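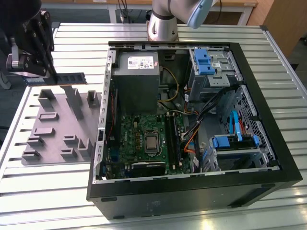

I moved back to paper for my household accounts in August, after nine years of keeping them on a computer. A few people have asked how it's going, so I'll set it down.

The old spreadsheet had 1298 rows. I had colour codes for everything, including one for parking and a separate one for parking at the hospital, which I used twice. I filled it in on Tuesday evenings and never looked at it between times. When Eylül Özkan asked me what we spend on food in a month I couldn't tell her. I knew the sheet could, if I went upstairs and asked it.

So now there's a notebook in the kitchen drawer. It's an ordinary ruled one, A5, 100 pages, from the stationer's on the corner. Left page is money out, right page is money in and anything due. Each month gets a fresh spread, and a second one if we run over, as we did in the month the boiler went. I write the amount, the shop and nothing else. Categories are gone apart from food, which gets a small F in the margin so I can add those up.

Pui-shan Chiang has done hers this way since she was a student and told me to use pencil. I used a pen and regretted it by the second week. Refunds are the trouble. You end up with crossed-out lines and a note pointing to another page, and then the note is wrong as well.
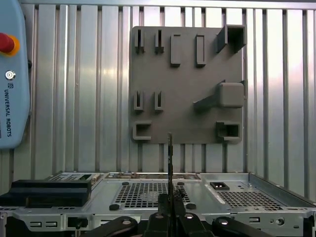
How long does it take each week?
Most weeks it's 30 minutes or so in total, done in bits while the kettle boils, with a longer sit-down at the end of the month to check it against the bank statement.

That sit-down is the part I expected to dislike. Adding a column by hand is slow and I get it wrong often enough that I do it twice, once going down and once going up. But I see every line as I go. I found we were still paying for a magazine that stopped coming in spring, and I rang them and had it cancelled the same afternoon.

What I miss is the yearly total. The spreadsheet did that without being asked, and comparing one winter's gas with another will mean leafing back through the book. Kwok-wai Shih keeps a single summary page at the back, one line per month, and I've copied that. Two lines so far.

The old file is still on a memory stick in the drawer, under the notebook. I haven't opened it. Next job is the car insurance, due on the 2nd, written in pencil.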